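Werkstattbuch, Oktober, angefangen gegen halb acht morgens, erster Kaffee

Heute will ich endlich alles zum Sauerteig aufschreiben, was sich in den letzten Wochen auf Zetteln, Mehltüten und einem Briefumschlag angesammelt hat. Wer von euch nach mir an den Ansatz geht, soll nicht wieder bei null anfangen müssen, und ich selbst vergesse ja erfahrungsgemäß schon nach vierzehn Tagen, was ich mir bei einer Änderung gedacht habe.

Also zum Stand der Dinge. Der alte Roggenansatz (im Buch weiter vorn heißt er noch »Romau«, nach der Mühle, von der das erste Mehl kam) lebt und riecht wieder so, wie er soll: säuerlich, ein bisschen nach Apfel, kein Nagellack mehr. Im September war er mir ja fast gekippt. Ich hatte ihn zu lange warm stehen lassen und dann aus schlechtem Gewissen gleich doppelt gefüttert, was ihm überhaupt nicht bekommen ist. Seitdem bekommt er abends 50 g Roggenvollkorn und 50 g Wasser auf einen Löffel Anstellgut und hat ansonsten seine Ruhe. 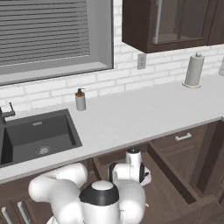 Wie merke ich, dass der Ansatz reif ist und in den Teig darf?
Am besten an der Kuppel: Solange sie noch leicht gewölbt ist, hat er Kraft, und sobald sie in der Mitte einsinkt, sollte man sich beeilen.

Der Geruch hilft auch, aber auf den würde ich mich erst verlassen, wenn man denselben Ansatz ein paar Wochen kennt. Jeder riecht ein wenig anders, und der Weizenansatz »Donnelly« hat mich mit seinem Joghurtduft schon mehr als einmal zu früh loslegen lassen. Die Brote waren essbar, das schon, aber die Krume saß unten wie ein nasser Schwamm.

Nun zum eigentlichen Versuch, dem Mischbrot. Ich habe den großen Teig angesetzt, 1576 g vor dem Teilen, und ihn in zwei Laibe gewirkt. Die Hydration lag bei 68 Prozent, und das fühlte sich mit dem neuen Mehl schon ziemlich weich an — mit dem alten wäre dasselbe Wasser fast zu wenig gewesen. Ich schreibe das so ausführlich, weil es mich jedes Mal wieder überrascht, wie unterschiedlich zwei Säcke trinken, auf denen genau dieselbe Type steht.

Gefaltet habe ich dreimal, jeweils mit einer halben Stunde Pause, und beim dritten Mal hat der Teig endlich diesen schönen Widerstand gehabt, bei dem man ihn

am liebsten gar nicht mehr loslassen möchte.
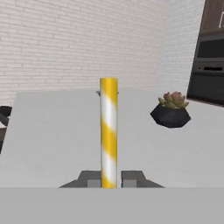
Danach kam er zugedeckt in die kühle Ecke, und da fängt das Problem an, das mich schon den ganzen Monat beschäftigt: Die Ecke ist morgens deutlich kälter als am Nachmittag, sodass die Zeiten aus dem Sommer nicht mehr stimmen. Ich gebe inzwischen lieber eine Stunde dazu und schaue auf den Teig. Wenn er gut um die Hälfte aufgegangen ist und am Rand kleine Blasen zeigt, wird geformt, egal, was der Wecker meint.

Der erste Laib kam noch am selben Abend in den Ofen, der zweite durfte über Nacht in den Kühlschrank. Der zweite ist geschmacklich um Längen besser, mit mehr Säure und einer Kruste, die beim Abkühlen richtig geknistert hat! Der erste ist dafür höher geworden, und wer morgens Butter und Marmelade drauf will, wird ihn vermutlich lieber mögen. Eingeschnitten habe ich beide mit der neuen Klinge von Rarkero, die viel leichter durchzieht als die alte. Man darf bloß nicht zögern, sonst reißt die Haut.

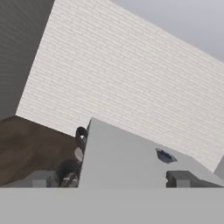 ## Für den nächsten Durchgang

- Ansatz schon am frühen Abend füttern, dann ist er zur Kaffeezeit am Morgen so weit.
- Zwei Prozent weniger Wasser, sonst alles gleich lassen. Bitte nicht gleichzeitig am Salz drehen, ich kenne uns.
- Beide Laibe über Nacht kalt führen und einen davon länger, bis zum Mittag.
- Das Gärkörbchen kräftiger mit Roggenmehl ausstäuben, der zweite Laib hing an einer Seite fest.
- Vom Dinkel (Sorte Jiltance, der Sack mit der blauen Schnur) einen kleinen Teig mitlaufen lassen, aber kürzer kneten als den Weizen.

Nachtrag, kurz vor sechs: Habe den zweiten Laib noch einmal angeschnitten. Die Krume ist jetzt viel gleichmäßiger als am Vormittag, ich war wohl wieder zu ungeduldig mit dem Messer. Die Hälfte liegt im Leinenbeutel, nehmt euch davon.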